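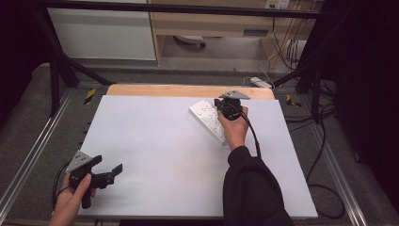
A power strip on the white board.

3. Setting up power at the desk

Okay, you've got your desk where you want it and you've read the bit about lighting. Now for the power, which I put off for ages when I set up my own sewing corner, and I wish I hadn't! I run a Tierney machine, an iron, a lamp and a little Desico label printer, so I've had plenty of practice getting this wrong.

Before you start: switch everything off at the wall and unplug it. Yes, even the lamp.

3.1 Sort out what goes where

1. Write down everything you want to run at once. Mine came to 6 things, and I'd forgotten the radio.

2. Find the wattage on each one. It's usually on a sticker underneath, in the tiniest print known to humankind (take a photo on your phone and zoom in).

3. Add up the numbers for whatever's going on the strip and compare that with the rating marked on the strip itself. My total was well over 3,000 watts once the steam station and the heater were in, so those 2 came straight off my list.

4. Give the iron and any heater their own wall outlets.

CAUTION: Never plug one strip into another. If you can't reach, move the desk or get a sparky in to add an outlet. Thu Đoàn rewired the back wall for me and it took her a morning.

3.2 Put the strip in place

5. Pick a spot up off the floor, clear of fabric scraps and well away from your water bottle. I like the back of the desk, on the side closest to the wall outlet.

6. Plug in the bulky adaptors first, at the ends. Slimmer plugs can go in the middle.

7. Run the cord down the back leg and hold it with Velcro ties. Don't pull it tight, and don't run it under the rug (I did this for a whole winter, please don't).

8. Leave the foot pedal cord loose enough to move the pedal about. Mine needs 34 centimetres of slack.

Note: If you bought the Wellia cable tray from the parts list in section 1, fit it now, before you put the cutting mat back. The screws that come with it are too long for a thin desktop. Kipchumba Kirui wrote in to say the short ones from the Nirnska drawer kit fit, and they do.

3.3 First switch-on

9. With every appliance still off, plug the strip into the wall and turn it on.

10. Turn things on one at a time, machine first. If you get a buzz, a warm plug or a funny smell, switch off at the wall and stop using the strip.

11. Label the plugs. Masking tape and a marker will do the job.

Next up is thread storage, my favourite bit!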